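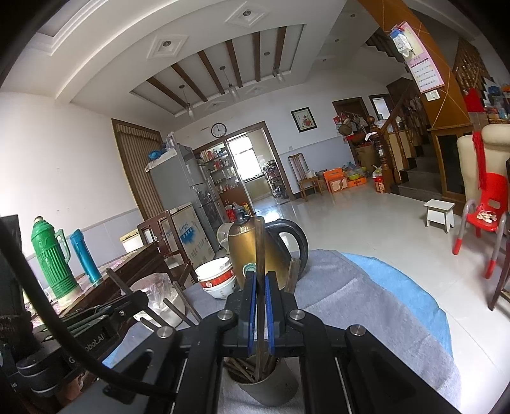 According to Kamran Jalali, a cup of chopsticks on a dining table is the one piece of kitchen storage that never gets put away, and any account of household tidying which treats it as clutter has misread the room. His objection was raised against an early draft of this section, in which upright utensil holders were grouped with items "left out" after a meal. We have since moved them to a category of their own, and the present section sets out the reasons and the coding rules that follow from the change.

Figure 1. Chopsticks standing in a gray cylindrical cup on a cloth-covered round table, with a kettle and stacked bowls close by.

4.2 Standing storage on the table surface

We use the term standing storage for any open container that holds utensils on end and stays on an eating surface between meals. The definition has two parts. The container must be open at the top, so that a single item can be drawn out without moving the rest. It must also be kept on the table by habit, as reported by the household, and not simply be found there at the time of the visit. A cup carried out from a cupboard for each meal does not qualify, even where it is identical in shape to one that does.

Of the 63 households in the Zornville sample, 30 reported standing storage of this kind. The remainder kept chopsticks and spoons in a drawer, in a rack beside the sink, or in a lidded box. In the smaller Neltholm sample, 21 households were visited under the same protocol, but the question on habitual location was added partway through and those answers are not pooled here.

The arrangement in Figure 1 is useful for showing how the category sits beside its neighbours. The gray cup holds a bundle of dark chopsticks that lean against the rim, while the gold-coloured kettle and the stack of three bowls share the same area of the room. Under our scheme the cup is coded by its contents and its usual place. Bowls are coded separately, as stacked ware, and a kettle is coded as an appliance wherever it stands. Proximity alone does not merge the three into one group.

Returning an item to standing storage was coded as a placement event. Each event was given an end state of upright, leaning or fallen. Leaning was by far the most common, which is to be expected: the mouth of a typical cup is much wider than a chopstick, and an item released inside it will come to rest against the rim or against its neighbours. We therefore treat leaning as a completed placement. The Ikik scheme, from which our codes were first adapted, scored it as partial and so gave low tidiness values to tables that their owners considered finished.

The full set contains 1315 placement events. Two coders worked from the same written rules and settled differences by discussion. Most disagreements concerned pairs. Where two chopsticks were returned together they were entered as one event; where they were returned one after the other they were entered as two, whatever the interval. Jalali favoured a single entry in both cases, on the grounds that a pair is the unit people have in mind when they clear a table. His rule was tried on the January visits and dropped – matched pairs could not be told apart once they were mixed in the cup.

Table coverings were recorded but not analysed. A cloth may affect how firmly a light cup stands, and the Zarei inventory includes a field for it, though the field does not distinguish one layer from several. We kept the field as it was for the sake of comparison and noted additional layers in the free-text column. Section 4.3 takes up lidded containers, for which the end states above had to be revised.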